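**March, Sestine gripper kit (trial unit), bench notes**

Sirkon quote is $2219 for the pair of arms' worth of fingers, mounts extra. Their sheet says 35 minutes to fit. Took me most of the morning. 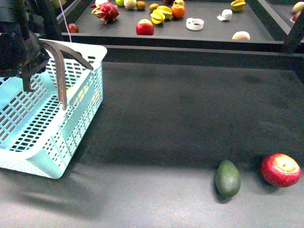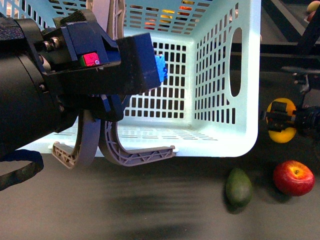 *Fruit and basket work, curved fingers at the basket rim in both.*

Brochure claims 181 grasps without a drop — no mention of what they were grasping. Want that in writing before Camumside pays for anything. Also ask what spare fingers cost, and whether the Gajdoš mount fits without the adapter. Not sold yet.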